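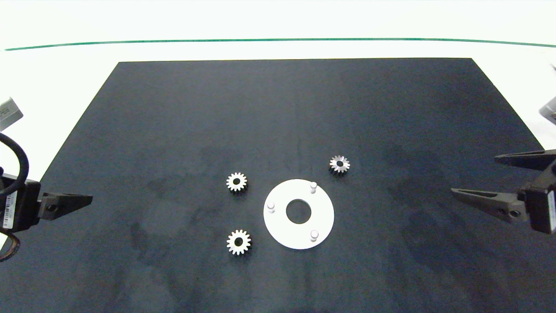

White plate with three upright pins, Palacios site

Fuvovau Evening Skills Program
Progress report to the Plakine Fund
Submitted 9/7/25 by Prisivbridge Adult Learning

Summary

The grant pays for evening classes for adults in Prisivbridge who left school without a trade and want one. Teaching started in January at the Palacios site. We are running three courses: basic mechanical work, household electrical repair, and bookkeeping for small shops. All of them are open and teaching. Learners have put in 1,637 hours of class time up to the end of the last session. Spending is close to plan except for heating, which ran over, and printing, which ran under.

The bus problem described in our last letter has not been solved. Details are further down.

Enrollment and attendance

Bookkeeping filled first and has a waiting list. We expected the mechanical course to be the popular one and had set aside the larger room for it, so in the second month the two groups swapped rooms. The swap meant moving the storage cabinets, and one class was lost to that. It was made up later.

Attendance in the electrical course dropped in early spring. We called the people who had stopped coming. Most had changed shifts at work, a few had child care trouble, and one had moved away. We now repeat the main electrical class on a second evening each week, and learners can attend either one. Attendance has recovered since, though it is still lower than in the other courses.

Learners sign in on paper and the office enters the sheets at the end of each week. Two sheets from February are missing. We have left those hours out of the total above.

Courses

The bookkeeping course uses sample ledgers from a hardware store, a bakery and a hair salon. Learners asked for more time on sales tax and less on payroll, as few of them have employees. The instructor rearranged the second half to suit. The final assignment is a full month of books, kept by hand first and then entered in a spreadsheet. The by-hand part was unpopular to begin with. We kept it in, and the spreadsheet work has gone faster for it.

Electrical repair covers lamps, switches, outlets, extension cords and simple faults in small appliances. It stops short of anything that requires a license under the local code, and the handout says so on page one. Several learners want to go on to licensed training. We have asked the county college whether our hours could count toward its entry course and are waiting for an answer.

The mechanical course begins with hand tools and measuring, then fasteners, bearings, shafts and simple drives. The section on gears comes in the fifth week and has been the hardest to pace. Working out a ratio on paper is easy for some and very hard for others, mostly depending on how long it has been since they last did fractions.

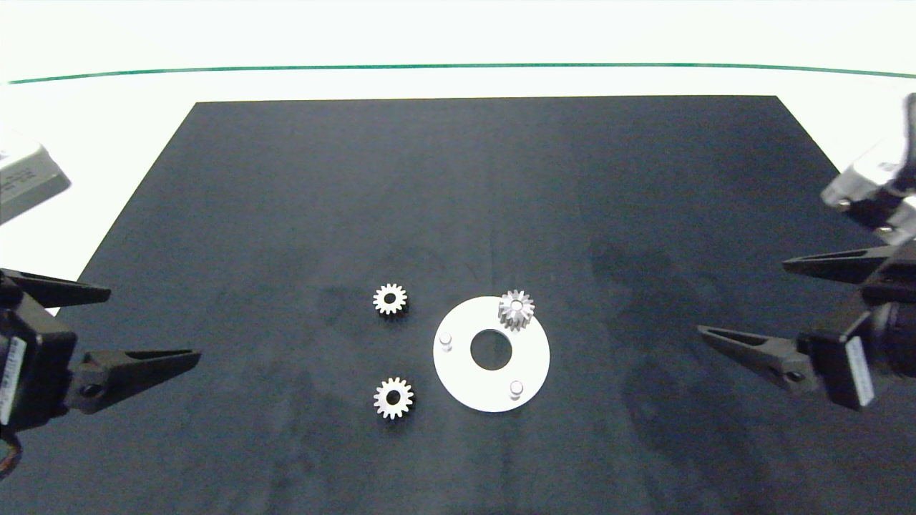
We added a short math review before that section, held in the half hour before class for anyone who wants it. It is used more than we expected, including by people from the bookkeeping course. For the next term we would like to make it a regular part of the schedule and pay the instructor for the time. At present it is unpaid, and that should not continue.

A short written test at the end of each unit has replaced the long one at the end of the course. Learners who miss a test can take it the following week.

Site and equipment

Palacios is working well as a building. The rooms are warm enough, the lighting is good, and the parking lot is lit until closing. The roof leak over the hallway was patched by the landlord in March and has held. The second restroom is still out of order.

All equipment on the original list has been bought except the bench grinder. The model we quoted was discontinued and the replacement costs more, so we have put off the purchase until you approve the change. A separate request is attached. The used textbooks arrived in poor condition and about a third were returned for credit.

Transportation

The last bus toward the east side leaves before class ends. Learners who depend on it either leave early or find a ride. We asked the transit office to move the departure back and were told that schedules are reviewed once a year. In the meantime we have moved the start of class earlier on bus nights. That helps those without cars and makes things harder for those coming straight from work. We do not consider it a lasting fix.

Budget

Instructor pay is on plan. Heating went over its line because the building was colder in January and February than the landlord's figures suggested. Printing came in under, mainly because most learners prefer to have handouts sent to their phones. We ask permission to move the unspent printing money to heating. No other changes are requested. The full statement is in the attached spreadsheet, with the grinder shown as committed but not spent.

Next six months

Work planned for the coming period:

Start a second bookkeeping group from the waiting list.
Get an answer from the county college about credit for hours.
Take up the bus schedule again when the annual review opens.
Rewrite the gear unit handout with more worked problems and larger print.
Replace the sign-in sheets with a bound book.

We also need to decide whether to keep teaching through the summer. The instructors are willing. Learners were split when asked, with the bookkeeping group mostly in favor and the mechanical group mostly against. We will send a proposal with costs before the next payment is due.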